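Rotberg House Furnishing Project
Progress report to the Vildale Fund
August 25, 2019

Dear Ms. Albers,

What a summer it has been! When you approved the grant, the upstairs of Rotberg House was a set of bare rooms with a leaky window and a lot of good intentions in them. We now have furniture in every room on the upper floor, people are using it, and I get to write the kind of report I like writing.

Where the money has gone

Of the 3,000 you granted for the first stage, nearly 400 is left. The biggest single cost was the flooring in the shared workroom, followed by delivery. I had badly underestimated delivery — moving one tall cabinet up a narrow staircase costs a good deal more than moving it across town, and Heitmann charged us by the floor. They were careful with the walls, though, and they came back the next morning for the drawers at no extra charge.

Most of the furniture itself cost us very little. The chairs came from two offices that were closing, which is why they don't match, and I have stopped minding that. Lilla Takács found the dressing table with the round mirror through a family clearing out an apartment. I had my doubts about it (curved legs and all that ornament, in a workroom?) but it has become the piece everyone asks about, and I would be sorry to see it go now.

The shared workroom

This is the room I most wanted to tell you about. The idea in our application was a room where the furniture could serve several uses in a day without anyone having to drag it around. We have a long desk down one side for people who need to spread out papers, white storage with open shelves and drawers on the other side, and a round table in the open floor between them.

The round table is a big success. Jörg Teuber argued for it from the start, and I argued for a rectangle, and he was right. You can come at it from any side, it leaves room to walk past, and its white top makes small things easy to find. We keep plain trays for it, so that a job in progress can be lifted off in one go and the table is free for the next person.

The dark floor was Jörg's choice too. It has a nice shine and makes the whole room feel finished. It also shows every crumb and thread, so the broom now lives just outside the door.

Power is the weak point. The outlets are all along the walls, and anything used at the round table has to be fed from a power strip on the floor.
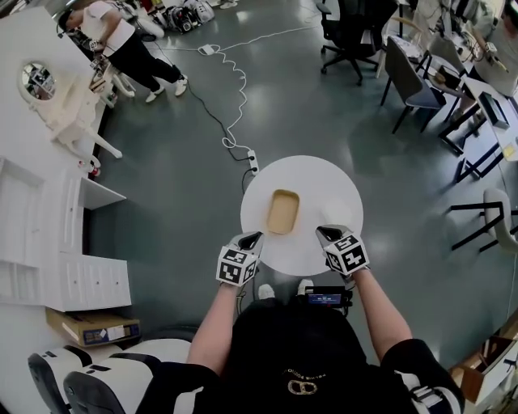
What still needs doing

The cables come first. We want the strip fixed in one place with a proper floor cover over the leads, and Jörg is getting a price from Fisari for a low floor box close to the table. If that is too much, a cover strip alone would be a big improvement, and we could pay for it out of what is left.

Storage comes second. The drawers are in but unlabeled, and things in boxes and bags still tend to land on the floor because people don't know which drawer is theirs to use. Lilla has drawn up a plan: shelves for things in daily use, drawers for supplies, and a separate spot near the far end for bags and larger equipment. She would like to try it for a month before we print any labels, and I think that makes sense.

The desk needs a few small organizers. It is a wonderful long surface and it fills up with papers at a wonderful speed.

The small reading room next door is further behind. It has shelves and a rug, but the lamps we ordered arrived with the wrong fittings and went back. Benedikt Albers has offered us two floor lamps in the meantime, which we were very glad to accept.

Changes from the application

We asked for 6 matching chairs for the workroom and used donated ones, as I mentioned above. With your agreement, I would like to move that line of the budget over to the floor box and cable covers. We also left out the folding screen. The room gets its sense of space from being open, and once the round table was in, a screen would only have been in the way.

Next steps

The second stage covers the remaining 4 rooms on the ground floor, and we plan to have measurements and a full furniture list to you in November. I would love to show you around before then if you are passing through. Please let me know whether the budget change is all right, and I'll send the receipts in a separate envelope.

With warm thanks,
Ingeborg Gerlach
Rotberg House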